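Hanging socks, over and over: a talk with Nicanor Calvo

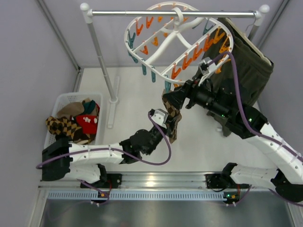

Why laundry

Calvo talks fast and apologizes for it, then talks faster. We had one afternoon slot, he had a batch going in the next room. So this is trimmed a lot.

He runs collection for Lirniner, the clothes-drying project at Ollura. Two arms on one rail, a garment rack, a basket, a clip hanger with the little pegs all round it. The job is to get stuff out of the basket and onto the hanger. That's it, that's the job.

"People ask why not folding. Everybody does folding," he says. "Folding you have a table. The table helps you, it holds the shirt still. On the drying hanger nothing helps you. The sock swings, the hanger swings, the peg swings."

And two hands needed?

"For a sock, yes. One arm holds it up, the other comes in under and gets the cuff or gets the toe, pulls it straight. Then someone has to open a peg. Which arm lets go first, that's half of what we are teaching. You do it at home and you never think about which hand."

How a day goes

An operator drives both arms by hand, from a pair of handles outside the cell. Everything the arms do gets recorded along with the cameras. Calvo calls one full go an episode. Reach in, pick, pass or stretch, clip, back off. Then the next piece.

The target for the first round was 3,000 episodes. They kept 2,651.

What happened to the rest?

"Bad ones. Not failed ones, careful, I keep the failed ones if the person recovers." He's firm on this and comes back to it twice. "Sock drops, you go down, you pick it up, you carry on. Beautiful. I want that. The model has to know what to do when it drops the sock. What I throw out is where the operator stops and scratches their head. Arms just hanging there. Then you train on that and you get a robot that stops and thinks about nothing."

Other reasons to toss: a camera skipped, a cable got caught on a wrist, somebody started before the basket had been reset.

Reset is a sore point. Between episodes the clothes go back in the basket and they are supposed to go back messy. People are bad at messy, he says. After an hour everyone piles it the same way, sock on the rim, big things behind.

"So now there is a list. It says, shake it, turn it, push the socks down. For 100 episodes it's fine and then I look and there's a sock on the rim again. I do it too. I wrote the list!"

On patterned socks

The argyle ones were his pick. Plain socks came first and the early model got lazy with them, it seemed to be going for any dark blob. With the diamonds you have edges all over the cloth that are not the edge of the sock. Harder for the network. Easier for the operators, oddly, they can see the twist.

"If the diamonds lean, the sock is turned. Operators fix it without being told. Then the fix is in the data, for free."

He has the same feeling about the pegs, orange and teal. Somebody in the office wanted all white to match the hanger. He said no. In a home they're never all one color, he says, half of them came from some other hanger.

Operators

There are 4 of them on Lirniner. Calvo still drives too, mostly mornings, and says he's the slowest.

Does style show up in the recordings?

"Oh, completely. I can tell you who it is with the names off. One goes in very low and comes up. One is all left hand. At first I wanted to make them the same, we had a meeting about it, it was a bad meeting." He laughs. "Now I just mix. But I want each person to be the same as themselves. If you go low, go low. Don't change at lunch."

Shifts on the handles are short. Shoulders go first, he says, then patience. Tired driving is jerky and the jerks go straight in the set, so he would rather send someone home.

The Kurkell problem

Before this he worked on a bin sorting job called Kurkell, which he brings up mainly to complain about. Rigid parts, one arm, lots and lots of data, nearly all of it the same. The model was great untill the lamp got moved.

So on Lirniner they change things early. Rack a bit over, basket turned, something already hanging on the rod next to the pegs so the arm has to live with it. A big garment in the way makes everyone slower and he thinks those are the best episodes in the set.

"You hate making them. I look at the clock, it's double. But a rack with nothing on it, who has that? There is always a shirt."

How good is it now

He won't give a score. Says the scoring is done by Iglesias, the in-house test bench, and that it's being redone. Pressed a little:

"Picking, I'm happy. Stretching, some days. The peg, no. The peg is small and it moves and the gripper covers it right when you need to see it. We are collecting only pegs next month. Just open, close, open, close. The operators know already, they are not thrilled."

And wet laundry? All the collecting so far is with dry clothes. He nods before the question is done.

"Yes yes. Wet is heavy, wet sticks to itself, wet drips on my rail. It's coming. First I need a tray under there and someone to tell me the cables are ok with it." He had to go then, the batch in the other room had finished and someone was knocking on teh glass.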